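자주 묻는 질문 - 공용 테이블, 식탁보, 휴지 정리

드레니세로(Drenisero) 공유주방 이용자분들이 자꾸 물어보시는 것만 모았습니다. 급하게 쓴 거라 순서 엉망. 없는 질문은 게시판에 남겨 주세요. 마지막 수정 2월.

테이블 정리는 누가 하나요?
쓴 사람이요. 끝나는 시각 전에 끝내셔야 합니다. 다음 팀이 문 앞에서 기다리는 일 없게. 정리 시간도 예약 시간에 포함이에요.

어디까지 치우면 되나요?
테이블 위 쓰레기, 뜯은 포장, 쓴 휴지. 여기까지가 기본. 식탁보는 털어서 다시 깔아 주시면 됩니다. 바닥은 눈에 띄는 것만. 청소기는 복도 수납장 왼쪽 칸에 있고요, 먼지통 꽉 차 있으면 비우고 써 주세요.

구겨진 휴지, 쓴 건지 새 건지 모르겠어요.
모르겠으면 버리세요. 뽑아놓고 안 쓴 거라도 뭉쳐서 식탁보 위에 올라가 있으면 쓴 걸로 칩니다. 아까워도 다시 봉지에 넣지 마시고요. 전에 그렇게 넣어두신 분이 있어서 다음 분이 그대로 뽑아 쓰셨어요...

휴지 포장이랑 비닐은 같이 버려도 되나요?
안 돼요. 종이는 종이, 비닐은 비닐.
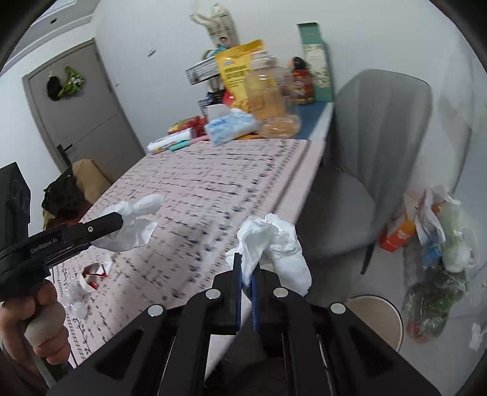

구겨진 투명 비닐은 한 번 펴서 안에 남은 게 없는지 보고 비닐류로. 내용물이 묻어 있으면 그냥 종량제. 씻어서까지 분리할 필요는 없습니다, 싱크대 막혀요. 겉이 코팅된 포장지는 애매한데 찢어봐서 비닐이 늘어나면 종량제에 넣으세요.

종량제 봉투는 어디 있어요?
싱크대 아래 문 열면 걸려 있어요. 다 떨어졌으면 42번 사물함. 거기도 없으면 관리자한테 문자. 개인 봉투 가져오셔도 되는데 우리 구 거 맞는지 확인하시고요.

분홍색 식탁보 빨아도 되나요?
됩니다. 근데 이용자가 빨 필요는 없어요. 얼룩만 알려주세요. 무늬가 검은색이라 작은 얼룩은 잘 안 보이거든요. 테두리 덩굴무늬 쪽은 더 안 보입니다. 손으로 한번 쓸어보시면 부스러기 금방 잡혀요.
세탁은 저희가 한 달에 4번 합니다. 급하면 더 하고요.

얼룩이 생겼어요! 어떡하죠
문지르지 마세요 제발. 마른 휴지로 꾹꾹 눌러서 빨아들이고, 미지근한 물 조금 묻혀서 다시 꾹꾹. 커피나 간장은 이걸로 거의 빠져요. 기름은 주방세제 한 방울. 고추장은... 그냥 말씀해 주세요. 얼룩제거제는 볼로(Bollo) 쓰고 있는데 색 빠질 수 있으니 직접 뿌리진 마시고 저희한테 맡기세요.

식탁보가 자꾸 미끄러져요.
양쪽 길이 맞춰서 깔면 덜합니다. 검은 줄이 있는 가장자리 보이시죠? 그 줄이 테이블 모서리랑 나란하게 오도록. 비뚤면 한쪽으로 계속 흘러내려요. 집게는 서랍에 있는데 몇 개 부러져서 주문해 놨습니다.

안쪽에 모아둔 물건들은 써도 되나요?
휴지는 쓰셔도 돼요. 낱개로 포장된 건 이름 스티커 붙어 있는지 먼저 보세요. 스티커 있으면 개인 물건, 없으면 공용. 칫솔처럼 개인이 쓰는 건 두고 가지 마시고요. 두고 가시면 일주일 뒤에 폐기합니다.
그리고 정리할 때 안쪽으로 밀어놓기만 하는 분들, 그거 정리 아니에요 ㅠㅠ 벽 쪽에 쌓이면 다음 분이 결국 다 들어내고 닦아야 됩니다.

공용 휴지가 떨어지면요?
여분은 슈타인바흐(Steinbach) 선반 맨 아랫칸. 회색 철제 선반이에요, 문 옆에. 마지막 봉지를 뜯으셨으면 칠판에 "휴지" 두 글자만 써주세요. 그거면 됩니다. 재고표 같은 거 없습니다.
작년에 쓴 휴지값 3,761원이냐고 물으신 분 계셨는데 그건 영수증 한 줄만 보신 거고요, 한 봉지 가격입니다.

상자 같은 종이 포장은 접어서 버리나요?
네. 납작하게. 찢어진 조각도 같이 모아서 종이함에. 조각이 작다고 식탁보 위에 두고 가시는 경우가 제일 많아요. 흰 종이 조각은 휴지 밑에 깔리면 진짜 안 보입니다. 휴지부터 치우고, 그다음 조각. 이 순서로 하시면 두 번 손 안 가요. 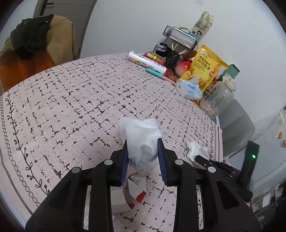

인쇄된 면이 있는 종이도 종이류인가요?
글자 인쇄는 상관없어요. 금박이나 은박이 붙어 있으면 종량제. 테이프는 떼고요. 안 떼지면 그 부분만 찢어서 따로.

길쭉한 롤 제품은 어디에 보관해요?
눕혀두면 굴러 떨어집니다. 세워서 선반에. 포장 안 뜯은 건 그대로 세우고, 뜯은 건 끝부분을 살짝 접어서 고정. 고무줄은 자국 남으니까 빼주세요. 롤백이든 랩이든 다 똑같이 하시면 됩니다.

물병이나 주전자는요?
비우고 씻어서 뒤집어 말리세요. 테이블에 물기 있는 채로 올려두면 식탁보에 동그랗게 자국 생깁니다. 건조대 자리 없으면 마른 행주 깔고 그 위에. 행주는 흰색이 그릇용, 체크가 테이블용. 섞어 쓰지 마세요.

아이들하고 정리 놀이처럼 해도 되나요?
물론이요. 데바시시(Debashish Weerasinghe) 선생님 반은 매번 그렇게 하십니다. 휴지 한 장씩 집어서 통에 넣기, 누가 조용히 넣나. 의외로 빨리 끝나요. 단 식탁보 잡아당기기는 금지. 위에 있는 거 다 쏟아져요.

사용 후 사진 보내야 하나요?
안 보내셔도 됩니다. 파손 있을 때만요. 파손이면 치우기 전에 한 장, 치우고 한 장.

저녁 예약인데 늦게 나가도 되나요?
19시 이후 예약은 현관이 자동으로 잠겨요. 나가는 건 되는데 다시 못 들어옵니다. 쓰레기 버리러 나갔다가 갇히는 분들 계세요(밖에). 출입카드 꼭 들고 나가시기. 분리수거장은 건물 뒤편, 울투사우(Ultusau) 간판 지나서 오른쪽.

정리가 안 돼 있는데 제가 치워야 하나요?
아니요. 문자 주세요. 앞 팀에 연락하고 저희가 가거나, 급하시면 대충 한쪽에 모아두고 쓰셔도 됩니다. 그만큼 시간 늘려드려요. 다음 예약이 있으면 시간 대신 요금에서 뺴드립니다.

휴지통이 넘쳐요.
눌러 담지 말고 묶어서 옆에 두세요. 눌러 담다가 봉투 터지면 일이 커져요. 묶은 봉투는 벽에 붙여서 세워두시면 저희가 아침에 내갑니다.

물티슈도 휴지랑 같이 버리나요?
같이 종량제. 변기에는 절대 안 됩니다. 마른 휴지도 테이블에서 쓴 건 변기에 넣지 마세요. 배관이 오래돼서 한 번 막히면 반나절은 화장실 못 써요.

분실물은?
한넬로레(Hannelore Kröger) 님이 따로 상자에 모아두세요. 오전에만 계십니다. 충전기가 제일 많고 그다음이 텀블러. 색깔이랑 모양 말씀해 주시면 찾아드려요. 뚜껑만 남은 텀블러도 있으니 짝 맞는지 보러 오세요.

개인 식탁보 가져와도 되나요?
됩니다. 원래 깔린 건 접어서 의자 위에 두시고, 가실 때 다시 깔아주세요. 무늬 있는 면이 위로.

문의는 게시판 또는 입구에 붙은 번호로. 오후엔 답이 좀 늦어요.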